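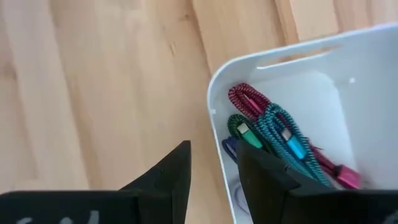 On February 22, 2026, Andby list member wrote:
> Has anyone done the night train to Zamora with the Aletti people? Their
> page says 36 hours door to door and 8 to a group, but nothing on whether
> you get a proper bunk or just a seat. Also thinking of adding Grindau on
> the way back, if it's worth the detour.

List home | Threads | Next | Previous | Search

Did it in October. Bunk, yes – but you have to tick the box when you book, it's not automatic. Two in our group missed it and sat up all night. Not happy.

Sheets fine, pillow thin. Bring food, the buffet shut early and only had crisps left. Water too.

Zamora itself lovely, wish we'd had longer. The walking tour is slow but the guide knew her stuff. Skip the lunch they try to sell you, go to any of the bars off the main square instaed.

Grindau – depends. One night is plenty I'd say. Bus from the station is number 23, last one leaves at 6 so dont hang about or it's a taxi. Old baths were shut when we went, worth ringing first.

Will dig out the hotel name if you want it, it's in an email somewhere. Got to run, packing for Andby.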